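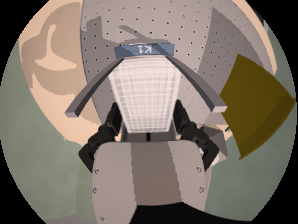 *Page last changed: 4 October 2021 - Elli Laitinen*

## 6. Rules for simulated grasp runs with the wrist view

This section covers what must be checked and recorded when a grasp is run in the Wusmont simulator using the wrist view. It applies to every cell model, including models copied from the Darko library. Section 5 (loading the arm model) must be finished first.

The wrist view is a circular fisheye view. The gripper housing takes up the lower centre, and straight walls bow around the rim. Do not judge whether a surface is flat or a wall is square from this view. Use the plan view for that.

### 6.1 Before the run

1. Open the cell model and confirm that its revision matches the one on the job sheet. If the two differ, stop and ask the model owner.
2. Set the joint speed limits to the values approved for the physical arm. Do not raise them to shorten a run.
3. Turn collision checking on for the fingers, the housing and all fixed parts of the cell.
4. Load the part to be held. Check its mass and friction values against the parts register. Default values are not accepted for sign-off.
5. Enter a seed number. Job 3556 was rejected at review in May for having none, and had to be run again from the start.
6. Set the step limit to 4000. Runs that reach the limit are recorded as incomplete, whatever position the gripper is in.

**Note:** Labels such as K1 can appear upside down or mirrored in the wrist view. Take the station name from the model tree and write that in the log. Do not flip the saved view to make a label readable.

### 6.2 Checking the grasp

1. Pause the run once the fingers have closed on the part.
2. Look at both fingers. They should bracket the part at its lower end, one on each side. If one finger is bearing on a corner, record the grasp as off-centre.
3. For tapered parts, check which end is up. A part held with its wide end away from the housing is correct for the blocks in this set. The narrow end goes toward the slot at the top of the housing.
4. Open the contact list. Only the fingers and the part should be on it. Contact between the part and the housing is a fault, even when the grasp holds.
5. Check the clearance to any bars or panels beside the fingers. The minimum is 20 mm in the open position and in the closed position.
6. Save the view with the full circle showing, black corners included. Do not crop it.

**Caution:** Clearance must be read from the distance tool. Parts that overlap in the wrist view may be well apart in depth, and parts that look clear may be touching.

**Caution:** Surfaces with fine grids or perforations are often drawn as a texture on a plain solid. The collision model does not follow the holes. Never plan a finger path that relies on entering one.

### 6.3 Recording

Each run needs one log entry with:

- job number and model revision
- seed
- station name from the model tree
- result (held, off-centre, dropped or incomplete)
- smallest clearance, and the part it was measured to
- name of the operator

Failed runs are kept in the same folder as good ones and under the same naming rule. Deleting a failed run needs written approval from Martti Hakala. Renaming one counts as deleting it.

If you change a friction value, a speed limit or a finger offset partway through a set, close the set and start another. Results from before and after a change must not be averaged together.

### 6.4 Moving to the physical cell

A held result in simulation does not authorize a run on the arm. Before the program is transferred:

1. Have a second person read the log and the saved views. The reviewer must not be the operator.
2. Complete the risk assessment for the cell. An assessment done for a similar cell cannot be reused.
3. Test the emergency stop and the guard interlocks with the arm unloaded.
4. Run the program at reduced speed with no part in the gripper, then at reduced speed with the part.
5. Return to normal speed only after the cell supervisor has signed form 2185.

**Note:** The Gristier controller keeps its own speed limits and ignores those in the transferred file. Enter them again by hand and have the reviewer read them back.

Questions about the parts register go to Sawsan Sabbagh. Requests for an exception to 6.2 or 6.4 go to Horațiu Iordache in writing, with the log attached - verbal exceptions are not valid. Section 7 covers resetting the cell after a dropped part.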